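Kitchen and table helpers wanted for the Mazza supper club

Last updated: July

Do you like feeding people? We do, very much, and we need more hands. The Mazza supper club cooks a shared meal every Friday evening in the old chapel hall on Vunero Street, and from the autumn we are opening a second sitting. That means two full rounds of starters, mains and pudding in one night, with a quick and slightly mad changeover in the middle. We are looking for people to join the kitchen and the dining room, paid, for one evening a week to begin with.

We served 1,838 plates last year out of a kitchen that was built for making tea. The new one is three times the size, has a proper extractor and a sink you could bath a dog in, and we are still grinning about it.

What the work is like

You would start at 3 pm with prep: peeling, chopping, rolling dough, picking herbs, tasting things and arguing about salt. Renzo Valentini runs the stove and writes the menu on the Monday, though it often changes when the vegetables arrive (last month the aubergines came in so good that the whole main course was torn up at lunchtime). By 5.30 the hall tables need to be out, wiped down and laid. The first guests sit at 6 and the second lot at 8.15, and most of us are out of the door by 11.
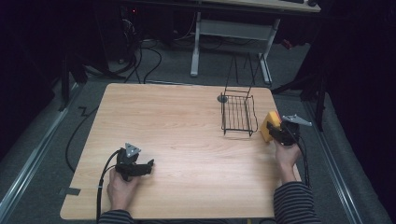
Neema Kinyua told us she had been nervous about the changeover on her first night, and that by the third week it was the part she looked forward to. "You get twenty-five minutes, the music goes up and everyone just moves," she said. "I came home starving the first time, though, so do sit down for the staff meal, even if you think you're too busy."

She is right about the staff meal. We eat together at 5, all of us at one table, and it is the same food the guests get.

Who we would love to hear from

You don't need to have worked in a restaurant. Several of our best people came from offices, nurseries and garden centres. You should enjoy talking to strangers, be all right on your feet for a long evening, and be able to lift a full stockpot with someone on the other handle. If you already have a food hygiene certificate, lovely. If you don't, we will pay for the course and for the hours you spend on it.

We have kitchen places and dining room places going. Tell us which you would rather have, or say you don't mind and we'll try you in both. For the kitchen it helps if you can use a knife at a fair speed. For the dining room it helps if you can remember who is allergic to what, because with 71 guests a sitting there is always somebody who can't have the nuts.

Pay is the same for everyone, cooks and servers alike, and tips are split evenly at the end of the night. We also cover a taxi home if your last bus has gone.

How to apply

Write us up to 300 words about a meal you remember and why. We don't want a CV. Post it through the hall door or hand it to Ginevra Dal Bello on any Friday before 5. We'll invite people in for a paid trial evening, dinner included, and let everybody know either way within a week of their trial.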